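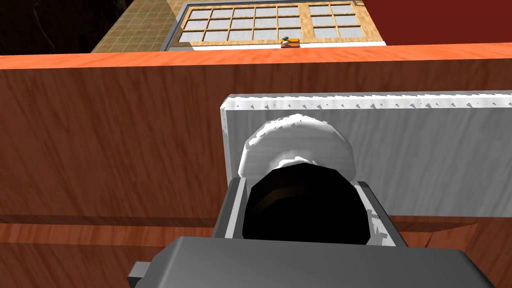 Aprendizaje por imitación en manipulación robótica
Unidad 3. Recogida de demostraciones en simulación
Apuntes de clase. Docente responsable: Dezső Kozma. Prácticas: Géza Pálfi.

3.1 Objeto de la unidad

En la unidad anterior se definió la demostración como una secuencia de pares observación-acción generada por un operador. Se estudia ahora el procedimiento de recogida en el entorno simulado Basier, con el que se elaborará el conjunto de datos Vindidmont.

3.2 Contenido de un episodio

Cada episodio comprende las imágenes de la cámara de muñeca, las posiciones articulares, la apertura de la pinza y la instrucción en lenguaje natural. Las acciones se registran como incrementos de posición y orientación del efector. Los tres flujos numéricos deben compartir la misma marca temporal que las imágenes; un episodio con desfase se rechaza en la validación.

La cámara de muñeca ofrece una vista cercana del agarre, pero los dedos ocultan parte del objeto. Por este motivo se conserva también la vista fija exterior, aunque el modelo de referencia no la utilice.

3.3 Variabilidad

Antes de cada episodio se modifican la posición inicial del objeto, la iluminación y las texturas del mobiliario. El conjunto del curso pasado reunía 729 episodios, de los cuales casi 66 presentaban una posición inicial repetida. El alumnado comprobará la semilla aleatoria antes de iniciar la sesión.

3.4 Criterios de aceptación

Un episodio se considera válido cuando el objeto queda depositado en la zona de destino y la pinza se ha retirado por completo. Las correcciones durante la aproximación son admisibles y conviene conservarlas: muestran al modelo cómo volver a una trayectoria útil. Los episodios fallidos se guardan en una carpeta aparte, con la etiqueta correspondiente.

3.5 Trabajo práctico

Se realizará por parejas en el aula Kestgate. Cada pareja entregará sus episodios y un informe de 2 páginas en el que se describan las variaciones aplicadas y los motivos de rechazo. El plazo de entrega finaliza el viernes. Las dudas sobre el formato de los archivos se dirigirán a Géza Pálfi.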